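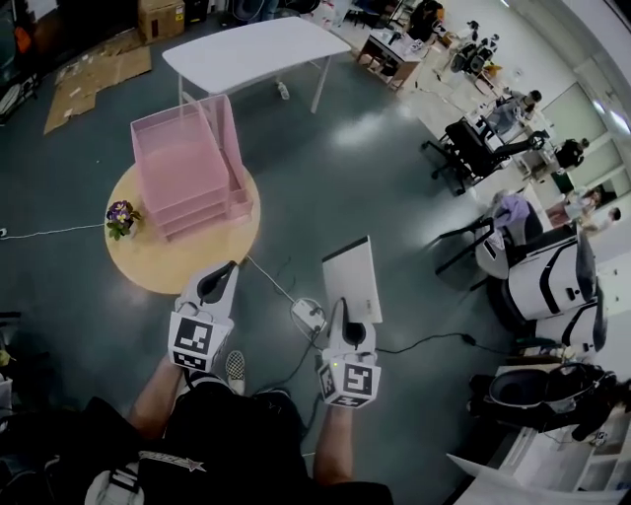 Reading order for the Sullton harbor boats, and is the Buschmann book worth it?

tidewrack
Hello all, long-time reader and very occasional poster. My grandfather served in small craft out of Sullton during the war, and after years of saying I would get to it, I have finally sat down with the box of his papers. There's a paybook, a few letters home, and a little notebook that is mostly lists of paint and rope (he was that sort of man, and I loved him for it). I would like to read up properly on the harbor patrol before I try to make sense of the notebook. People keep pointing me to the Buschmann history, all 414 pages of it, but it is not cheap and I have read mixed things. Is it the place to start? Or should I get something shorter first and work up to it? I know my way around big ship history fairly well, but the little boats are a closed book to me.

oldbosun_k
Welcome, tidewrack, and what a lovely thing to have, that notebook. Please don't be put off by the paint and rope! Those lists can tell you which boat he was on, if you're patient, because the stores were drawn boat by boat and the ledgers survive for a good stretch of it.

As for Buschmann, yes, buy it, and get the second edition if you can find one. The first has no index to speak of, and you will go half mad looking for things. Start with chapter 2, which covers the conversion of the fishing boats, and leave the opening chapter until later. It's all about the politics of the port before the war and it has sunk many a willing reader.

marlinspike19
I'm going to disagree a little with my friend above, and he knows I say it with affection, as we have been round this buoy before. Buschmann is a fine book for the boats and a poor one for the men. If you came to it hoping to find out what your grandfather ate, or how long he was out on a watch, or what he was paid extra for sweeping, you would close it knowing a great deal about engines. I'd start with the Kirnitz pamphlet. It's short and plain, it was written by people who had talked to the crews while they were still around to be talked to, and you can read it in an evening with a pot of coffee.

oldbosun_k
The pamphlet is charming, I'll give you that every time. But it has the Ultow raid in the wrong month! It says November and the harbor log says December. If a book can't get that right I start to wonder about the rest of it.

marlinspike19
The pamphlet says the boats were ordered to Ultow in November, and they were. They lay there for weeks before anything happened. The sentence is clumsy, I grant you, and it does read as if the raid came straight after. I went back and looked at my copy last night just so I could say so.

oldbosun_k
Well, now I have had to go and get mine down too. I still think it reads as November for the raid, but I can see how you get there. Call it a draw until one of us finds the original typescript.

fernandgull
Jumping in as somebody who came at this from the same direction, with a family member and a box. May I suggest reading neither one first? Spend an afternoon with the paybook. Write out every date and every place in it on a single sheet, in order, and keep that sheet by you when you open whichever book you choose. I read Buschmann cover to cover before I did this, and then had to read a good half of it again, as I hadn't known which flotilla to pay attention to. I was so cross with myself.

Also, on the letters: if any of them have a number in the top corner, that may be the mail number for the base and not his own. I chased the wrong number for most of a winter.

tidewrack
Oh, this is all so helpful, thank you. fernandgull, there is a number in the top corner! It's 400 on two of the letters and then it changes. I had taken it for something to do with him personally. And I'm very glad to have set off such a friendly argument.

One more question while I have you. The notebook has "No. 19" written inside the cover, underlined. Would that be a boat?

fernandgull
It could well be, and the change in the mail number would fit with him being moved. What's the date on the first letter after it changes?

oldbosun_k
There was a No. 19 at Sullton, one of the converted fishing boats. Buschmann gives her a paragraph in the chapter on the sweepers and I think there's a line in the appendix. She had a hard-worked life and a dull one, by the sound of it, mostly channel sweeping and carrying mail and potatoes. But do be a bit careful. Lockers were numbered, mess tables were numbered, and I once spent a month on a "No. 7" that was a coat hook.

marlinspike19
The coat hook is a true story and he was insufferable about it before he found out.

Seriously though, tidewrack, if the paint list has any gray in it with a date beside it, post that here. The sweepers were repainted at a different time from the patrol boats, and that alone might settle whether it's a boat or a locker. I can check the date against my notes from the dockyard ledgers. I only copied out part of them, but the paint orders I did fairly thoroughly.

hatchcover
I don't usually post in these, but I wanted to put in a word for the library route before anyone spends money. The second edition can usually be had on interlibrary loan if you ask for it by edition. Mine took a good while to come and they let me renew it. I made copies of the appendix and sent it back, and have never felt the need to own one.

oldbosun_k
Never felt the need to own one! I shall have to go and lie down.

hatchcover
I live in a very small apartment.

tidewrack
The first letter after the change has only "Tuesday" on it, wouldn't you know, but he mentions the apples being in, so I'd guess fall. I'm going to do the single sheet from the paybook this week as fernandgull says, and I've put in the library request for Buschmann, second edition. I'll order the Kirnitz pamphlet too, as it costs less than lunch.

There is gray in the paint list. Two entries, and I think one has a date, but his handwriting is dreadful and it's in pencil. I'll take it over to the window in the morning when the light is better and copy out the whole page for you, rope and all.

marlinspike19
Rope and all, please. I'll dig the ledger notes out tonight.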